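Gristulside Unit – Floor and Planting FAQ

Can I put plant pots directly on the floor?
Yes. Use a saucer under any pot that drains. Keep pots against the walls or beside the pillar so the walkway stays clear.

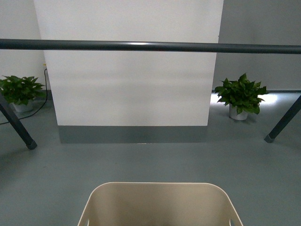

White pillar with gray baseboard, potted plant on either side.

How often are the plants watered?
Every 2 weeks, 200 ml per pot. In February the interval goes to 3 weeks.

What should I clean the baseboard with?
A damp cloth and mild soap. No abrasive pads – they dull the finish. The same applies to the floor.

Can I fix anything to the pillar?
No screws or adhesive hooks. Freestanding signs are fine.

Who do I report a scuff or a spill to?
Fouzia Abbasi at the Josto desk, extension 600.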